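Floor Care Basics, Handout 4: Carpet, Wood and the Line Between Them
Steltstead Evening Classes, Home Upkeep
Updated 6/2/24

OK, so last time we did hard floors and I promised you I'd get to carpet, and then we ran out of time because of the grout argument (my fault, I love grout).
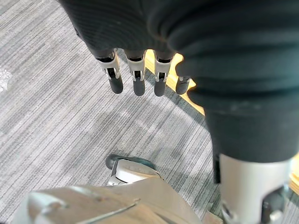
Let's start with stripes, because a bunch of you have striped carpet at home and asked me which way to vacuum it. I go along the lines first, slowly, then across them, then along them again to finish. The last pass is the one that sets how the pile lies, and on a gray striped carpet you'll see every wobble if you finish crosswise. I did my own hallway crosswise for years and wondered why it always looked a little messy!

Gray is sneaky, by the way. Light gray, silver and charcoal next to each other will hide crumbs, lint and dust like nothing else. Don't go by looks. Get down low when the light is coming across the floor, or just run your palm over it. If your hand comes up fuzzy, go again.

Now the edge. Where carpet meets light wood you've got two surfaces that want different things, and grit loves to sit right in the seam. My order is:

1. Crevice tool along the seam, brush roller off.
2. Carpet, working away from the edge.
3. Wood, with a soft head or a dust mop.
4. Barely damp cloth on the wood only. Wring it, then wring it again.

If the edge is curved, please don't try to drive the big vacuum head around it. You'll bump the carpet edge and start a fray. Short strokes with the small tool, following the curve. It's slow — put some music on.

Spots. Blot, don't rub. White cloth, cool water, and work from the outside in. I keep a Vuvance spray bottle with plain water in it and that's what I grab first. Test anything stronger in a corner and leave it overnight. And write down what you used! You will forget by October, I promise.

A few of you asked what it costs to redo a room. The two quotes I passed around in class were 700 for the Itow carpet and 1,345 for the Sjöberg wood, both with fitting, both for my back room, so please don't treat them as a price list. I still haven't decided. I like warm feet but I also like a broom.

For next time: pick one seam in your house where two floors meet, clean it in the order I gave you, and bring your notes. Half a page is fine. Handout 9 has the stain chart if you want to read ahead, and spare copies are in the tray by the door.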